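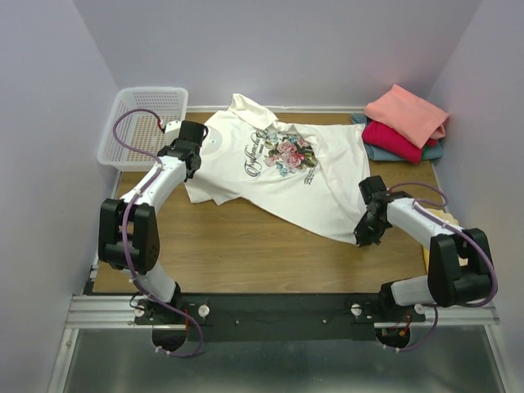

Garment Folder and Packer - Returns and Resale, Beltgate site

Employer: Polter
Location: Beltgate, Unit 6
Reports to: Vira Kuzmenko, returns supervisor
Posted: Oct 28, 2018
Positions open: 4

Polter handles returned clothing for online sellers. Garments come in from the post, get checked and folded, and go back to stock or out to resale. We are hiring for the folding and packing tables. Most of the volume is T-shirts, both plain and printed, with smaller amounts of knitwear, pajamas and children's clothes.

Duties

Take garments from the incoming basket one at a time and lay them flat on the table, front side up. Straighten the collar, sleeves and hem before folding.

Check for stains, pulled threads, open seams, missing labels and damage to the print. Cracked or peeling prints go to second grade. Marks on white garments are to be checked on both sides and inside the collar.

Fold to the seller's card. The standard T-shirt fold is sleeves in, sides to the center, hem to collar, with the print facing up and centered. Some sellers use a different fold, and the card always overrides the standard.

Bag, seal and label. Place finished items in the outgoing basket, labels facing the same way.

Record rejected items on the tally sheet with the reason code. There are five codes.

Wipe down the table at the start of the shift and after any soiled item. Pens, food and drinks are kept off the tables.

Requirements

- Able to stand for most of a shift, with breaks
- Good close vision, with or without glasses
- Able to read seller cards and labels in English
- Clean hands and short nails; no rings or bracelets at the table (they snag knits)
- Able to lift a full carton from floor to table height

Experience in laundry, retail or alterations is useful but is not required. Training takes four shifts and is paid at the full rate. New staff start on plain T-shirts and move to printed ones after a check by the supervisor.

Hours and pay

Full time, 40 hours a week. Early and late shifts rotate every two weeks. The hourly rate depends on experience and is stated in the offer letter. Late shifts carry a supplement. The contract runs to the end of March, with a review before that date. Work shoes and aprons are supplied. Parking is free, and the Boltinmont bus stops at the gate.

How to apply

Send a short letter and a list of past jobs to Vitalii Bilyk, Personnel, Polter, Beltgate. State which shifts you cannot work, if any. Paper applications may be left at the front desk.

Selected applicants will be asked to come in for a practical test: six garments, mixed types, folded to card. Neatness is scored first and speed second. Travel costs for the test are not refunded.

Applicants placed through the Tkachuk agency should apply through the agency only.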